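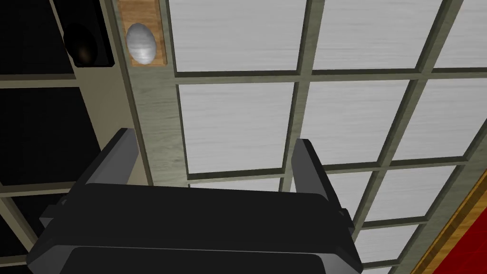 Slide 1. Sliding screens in the simulator, gripper open, fingers empty.

Okay, hi everybody, can you hear me at the back? Good. I'm Ailbhe Ó Ceallaigh, I work on the teaching side at Pluster, and I've got the slot before lunch so I'll try to be kind.

(Leave slide 1 up through all of this. Don't click yet!)

So this is the view I've been staring at since January. You're looking over the back of the gripper toward a wall of paper-like panes in a wood lattice, and it's all rendered. When I drive the arm by remote control, a view like this one is pretty much all I get. No peripheral vision, no sense of touch, just two black fingers and whatever is past them.

Ask the room: who here has driven an arm remotely? Who has grabbed one and pushed it around by hand? Usually more hands for the second one. If it's the other way round, skip the bit about the stiff elbow.

Part one, showing it by hand. You put the real arm in its soft mode, you take hold of it near the wrist, and you walk it through the job. I love this. You feel the weight, you feel the door catch on its track, you slow down without thinking about it. The trouble is that your own body is in the way of everything, and the elbow joint on ours is stiff, so my demos all have a funny little swoop in them where I'm leaning on it. The robot learned the swoop. It did the swoop beautifully, every single time, with me standing on the other side of the room. (Play the swoop clip here. Wait for the laugh, then move on.)

Part two, remote control, and I'll spend longer here. We use a handheld controller from Zistico. Squeeze to close the fingers, move your hand and the gripper follows. In the simulator that's the only choice, because there's no arm to grab!

Point back at the slide. Look at how the screen runs away from you toward the upper right. That slant is what got me. My hand wants to go straight ahead, and the wall isn't straight ahead, so for my first few days I came in crooked and bumped the lattice. What helped was picking one line and sticking to it. I use the wide post on the left. I get my fingers lined up with that first, stop, breathe, and only then go in. Ita Ó Briain, who sat next to me for most of this, does it the opposite way and lines up on the horizontal rails, and hers look smoother than mine, so don't take my word for it.

Numbers, quickly. We recorded 502 demos in the simulator and kept 492. The ones we threw out were mostly me forgetting to press stop and then going for coffee, so you'd get a perfect demo followed by a very long demo of doing nothing. By hand, on the real arm, we have 353. I'm not going to compare those two piles today. Different tasks, different people, and somebody will ask, so say it now.

(Drink water.)

Part three, things I'd tell a new person on their first day.

Go slower than feels natural. Then check the recording, because I bet you still went too fast.

Don't fix a mistake by wiggling. Back out, pause, come in again. The backing out is useful, we keep those. The wiggling gets copied.

Start from different places. I did 16 in a row from exactly the same spot because it was comfortable, and the first time we started the gripper a hand's width over, it went for the place where the door used to be. Poor thing.

Watch the fingers and forget the palm. The housing is that wide dark slab across the bottom, it takes up a lot of your view, and it's easy to steer by it since it's so big. But the fingers do the work.

And swap drivers. An hour is plenty. After that I get sloppy and start grumbling at the controller.

If time is short, cut straight from here to questions. If there's time, tell the Geraghty story: we ran the training session over at their place on a Friday, their warehouse people had never touched a controller, and the best demos of the day came from a forklift driver. Very gentle hands. She asked if she could keep going through the break.

Questions I expect: does it work on glass doors (haven't tried), can two people teach one robot (yes, mix them up, it's good for it), and what about the Avanberg controller (we have one, it's still in the box, ask me next time).

Thanks to Ita, and to Geraghty for the floor space. Leave the contact slide up while people head out to lunch.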